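Opinion > Food > Lunch

204 shares | 8 comments

Bring back the packed lunch!

I moved to Bradlow in June, population just over 3000, and the best thing I've done since is start carrying my lunch to work. I know, I know, it's lunch. But I get excited about it at ten in the morning now, and I never once felt that way standing in line at the Conneely deli with my number in my hand.

A packed lunch lets you be strange. Cold potatoes with mustard, last night's rice, half a pear. My coworker Catríona Costello eats pickled beets straight from the jar and I've started doing it too (wear a dark shirt). 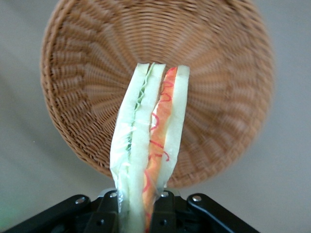 Packing it the night before is the part people complain about, and I love it. Ten minutes, radio on, poking through the fridge to see what needs eating. If there isn't much, I go for height: three slices of bread in place of two, with something colorful in both gaps, and suddenly a bit of leftover carrot feels like a plan. Toast the middle one if you want it to hold up until noon.

And then you get to eat outside! I have a bench by the Unditz bridge, and I'm back at my desk at 2 with the whole walk still in my legs. Try it for a week. Start with the potatoes.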